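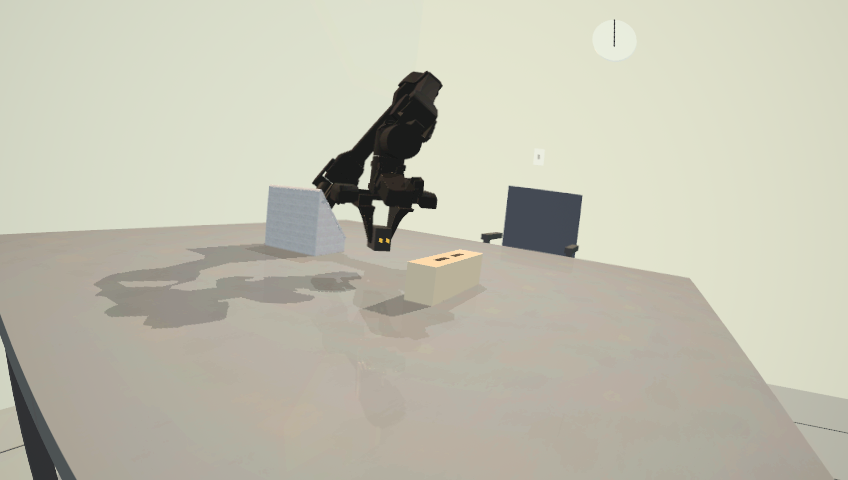
Winter hours and the seed library at Druvuvmont

The seed library moves to its winter shelf in October, and the lending rules change a little this year. Members can take up to 6 packets per visit, the same as before, but beans and peas now count as one packet each no matter how many seeds are inside. Maarja Venckus has relabeled the drawers by plant family, so tomatoes and peppers sit together and the squash has its own drawer at the bottom.

We started the library in June 2019 with two shoeboxes of saved seed and a handwritten list. The catalog now has 1,663 entries. Many are duplicates under different names, and Glenys Mahuika is working through them over the winter. If you have returned seed in the past and remember where it first came from, please write to her. Even a street name or the name of a relative helps when she is trying to match two entries.

Returns are lower than we would like for lettuce and carrots. Lettuce is simple to save: let two or three plants bolt, wait for the fluff to show on the heads, and shake them into a paper bag. Carrots take two seasons and will cross with wild carrot, so we only need those from people who garden well away from open fields. Please do not return squash seed unless you pollinated the flowers by hand and taped them shut. Last year we had a batch of "Santoso" pumpkins that came up as something closer to a gourd – edible, but not what people had asked for.

Seed should be fully dry before it goes in the envelope. Bean seed is ready when it cracks under a hammer and does not squash. Write the variety, the year and your name on the front, and leave the flap unsealed. Envelopes are on the shelf by the door at Bravside, and Vittoria Santoro has ordered another 800.

Ottavio Bianchini will run the cleaning evening again, with screens and a small fan. Bring your seed heads in paper, not plastic, and a bowl with a wide rim. There is room for new members and no need to sign up.

Ginevra D'Amico is still looking for the Clerari bean, a brown climbing type that dropped out of the catalog after a poor summer. If you have even a handful left in a jar, she would like to grow it out next year and will return double what you lend.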